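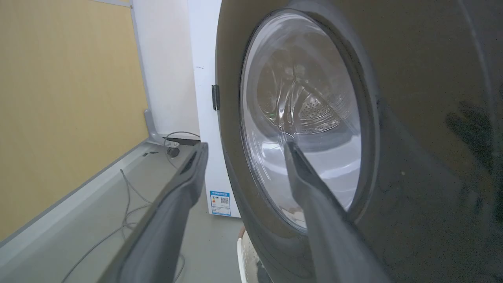

Gripper at the washer door: the laundry module, on trial.

Kondex would like to do your washing. More exactly, Kondex would like to rent a machine to your building that does the washing, and it has spent the summer letting people like us stand next to it and make notes. The laundry module is the newest add-on for its Abera two-armed robot, offered from August to launderettes, care homes, student halls and anyone else with a lot of towels and a shortage of enthusiasm.

The pitch is simple enough. You keep the washing machines you have. Abera comes up to a front loader, opens the door, takes the load out of a basket and puts it in the drum, then shuts the door again. Choosing a programme is left to you, as is detergent, and so is the business of finding the missing sock. Emptying the machine at the other end is promised for the next release, which readers of this newsletter will recognise as the place where many promises live.

What you get in the base package is the arms with standard grippers, a wrist camera on each side, a head camera, and 17 door types already learned. If yours is on the list, setting up takes an afternoon. If it isn't, somebody from Kondex has to come and teach it, and each extra door is charged for. We asked whether two washers from the same maker count as one door or two. The answer was long and came to two.

Doors are the hard part, oddly enough. A person hooks a finger behind the rim and pulls without a thought. A robot has to find the rim, on a dark shiny front or a plain white one, with a curved window in the middle throwing back every lamp in the room. Then it has to pull in an arc, because the hinge insists on it, and get its own elbow out of the way before the door arrives where the elbow was. Kondex has put most of its effort into this and it shows in the brochure, where the word "door" appears on every page and the word "duvet" on none.

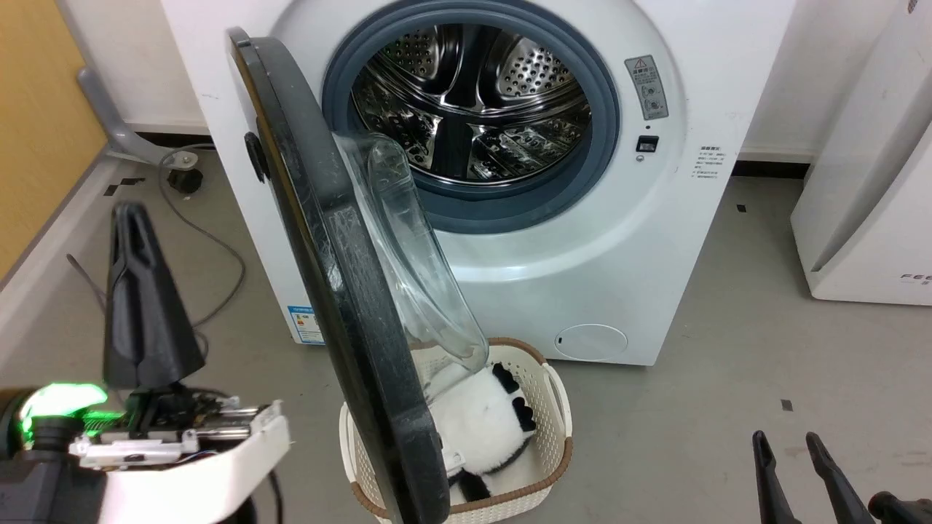

Soft things come next. The module sorts the world into flat items, bundles and what the manual calls "bulky plush", a heading that covers cushions, bath mats and stuffed animals. Flat items are picked up one at a time, which is tidy and very slow. Bundles are grabbed and hoped for. Bulky plush is meant to go in whole, and the manual asks you to check the care label yourself, as Abera doesn't read them and has no opinion on tumble drying.

The paperwork has a few things worth knowing before you sign. The shortest rental is 3 months. The floor must be level and loose cables kept out of the driving path, a rule we suspect was written by someone who'd been round a few laundry rooms. Baskets need an open top and a firm rim. Net bags are out. Support is by phone until 17:00, after which you may wish to remember how to open a door.

There is a rival, of course. Bumevine sells a fixed loader that bolts to the floor in front of a single washer and does nothing else. It costs less and it can't wander off, but you need one for each machine, and a person has to squeeze past it to clean the filter. For a big laundry with a long row of matching washers we'd look at Bumevine first. For a mixed bag of machines bought over the years, Abera makes more sense, provided your doors are on the list.

Protwood, which handles Kondex rentals here, is taking names for the first 200 units and will send the door list to anyone who asks. Ask for the list before you ask for the price.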